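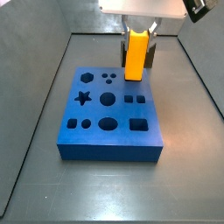
Section 4. Mounting the rail and hanging the cabinets

Wulcombe Hirkent wall cabinet rail, 900 mm
Revised 6/13/26

This section covers mounting the rail on a finished interior wall and hanging upper cabinets from it. It applies to wood-framed walls with drywall or plaster, and to solid masonry walls. For steel studs, go to Section 6 before drilling anything. Base cabinets are covered in Section 5.

4.1 Before you start

Check the parts against the packing list in Section 2. Each rail kit holds one rail, one cover strip, two end caps, and a bag of wood screws. Hanging brackets are packed with the cabinets. Masonry anchors are sold separately.

You will need:
Drill and driver
Pilot bit and a masonry bit, as the wall requires
Long level or cross-line laser
Stud finder
Tape measure and pencil
Hacksaw and flat file, if a rail has to be shortened
Safety glasses

The rail is marked in millimeters. Use a metric tape throughout. Converting back and forth between inches and millimeters is the most common cause of brackets that do not line up with the slots.

CAUTION: Wiring and water pipes may run behind the mounting area. Turn off the power to any circuit in the wall before drilling. Pipes to a sink usually rise straight up from the shutoff valves, but older houses do not always follow this.

CAUTION: Do not mount the rail to drywall alone. Hollow-wall anchors are not approved for this product at any load.

4.2 Load limits

The maximum load for one full-length rail is 200 lb. This figure includes the cabinets, the doors, the shelves, and everything stored on them. It assumes at least three fasteners into framing or masonry.

A shortened rail carries less. Reduce the limit in proportion to the length that remains. A rail cut to half its length is limited to half the load, and still needs two fasteners into framing.

Loads do not transfer between rails that are butted end to end. Work out each rail on its own.

4.3 Marking the wall

1. Find the highest point of the floor along the run of cabinets. Measure from this point and from no other.

2. Measure up to the planned top edge of the cabinets and mark the wall.

3. From that mark, measure down 25 mm and mark again. The second mark is the top edge of the rail.

4. Carry the second mark across the full run with the level or laser. Draw a light pencil line.

5. Locate the studs along the line. Confirm each one by driving a thin nail where the rail will cover the hole. Mark both edges of each stud and then its center.

6. Hold a long straightedge against the wall on the line. Note any hollow deeper than a nickel is thick. These spots need packing (see 4.5).

Note: If the cabinets meet a tall unit or a window casing, check the line against that piece as well. A level rail next to an out-of-level casing will look wrong. Decide now whether to add a filler strip.

4.4 Cutting the rail

Skip this step if the rail fits as supplied.

1. Measure the run and subtract 22 mm in total for the end panels.

2. Mark the rail on its back face. Place the cut midway between two slots.

3. Clamp the rail with scrap wood on both sides and cut it with a fine-tooth hacksaw blade.

4. File the cut end smooth and touch up the bare metal with zinc paint. Let the paint dry before mounting.

5. Fit an end cap.

CAUTION: Cut ends are sharp. Wear gloves until the end has been filed.

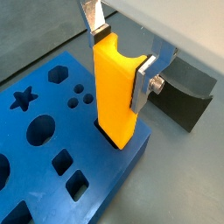
Can the rail be mounted on tile?

Tile is acceptable if the fasteners pass through it into studs or masonry and still reach the minimum depth given in 4.5. Drill the tile with a carbide or diamond bit, without hammer action, and make the hole slightly larger than the screw shank so that the screw does not bear on the tile.

4.5 Fastening the rail

1. Hold the rail to the line with the lip facing up and away from the wall. A rail mounted with the lip down will not accept the brackets.

2. Mark the fastener positions through the slots at each stud center. Set the rail aside.

3. Drill pilot holes. For wood framing, the supplied screws must enter the stud by at least 1 1/2 inches, not counting drywall or plaster. If the wall covering is unusually thick, buy longer screws of the same diameter.

4. Start all screws by hand. Drive the center one first, but leave it slightly loose.

5. Check the rail for level. Adjust it within the slots.

6. Place Esham spacers behind the rail at each hollow noted in 4.3. Spacers go directly behind a fastener, and may be stacked two deep. Three or more in one place means the wall should be furred out or skimmed before you continue.

7. Tighten the screws from the center outward. Stop when the rail is firm against the wall or the spacer. Over-tightening pulls the rail into the hollow and bows the lip.

8. Check for level again.

For masonry, use sleeve anchors of the size printed on the rail's label and follow the anchor maker's instructions for hole depth. Blow or brush the dust out of each hole. Drill into brick or block, not into the mortar joint. Hollow block needs a different anchor, listed in Section 6.

Where two rails meet, leave a gap the thickness of a credit card. Place a fastener in the last usable slot of each rail on either side of the joint. If there is no stud near the joint, open the wall and add blocking.

4.6 Hanging the cabinets

This work takes two people. Remove doors and shelves first.

1. Check that both hanging brackets are backed out to their starting position. The hook should project fully from the back of the cabinet.

2. Begin with the corner cabinet, if there is one. Otherwise begin at the end that meets a wall.

3. Lift the cabinet above the rail, bring it flat to the wall, and lower it until both hooks drop behind the lip.
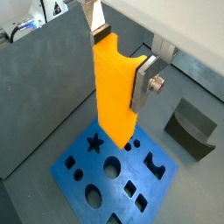
4. With one person still supporting the cabinet, pull gently on the bottom edge. If either hook comes free, lift the cabinet off and check for a cable, a paint ridge, or a screw head that is holding the back panel away from the wall.

5. Turn the upper adjustment screw in each bracket to raise or lower that side.

6. Turn the lower adjustment screw to draw the cabinet against the wall. Alternate between the two brackets, a few turns at a time.

7. Hang the next cabinet and bring its face frame flush with the first. Clamp the two together near the top and bottom.

8. Drill through one side panel into the next and join the cabinets with connector bolts. Keep the holes clear of the hinge plates.

9. Remove the clamps, recheck the run, and make final adjustments.

10. Snap the cover strip onto the exposed lip. Install the shelves and doors.

CAUTION: Do not turn the height screws with a power driver. The thread strips easily, and a stripped bracket has to be replaced.

4.7 Checking the work

Load the lowest shelf first and work up. Leave the cabinets for one full day, then look along the top edge of the run. Any visible gap at the wall should be closed with the lower adjustment screws.

In rooms that are heated in winter, wood framing dries out and shrinks a little. Cabinets hung in summer should be checked once in December or at the start of the heating season. Retighten any rail screw that turns freely, working from inside the cabinet through the access holes in the back panel.

4.8 Replacement parts

Brackets, cover strips, and end caps can be ordered singly from Chávez Building Supply. Give the length of the rail and the two-letter code stamped at its left end. Rails without a stamped code are from the earlier series and take a narrower cover strip. The brackets are the same for both.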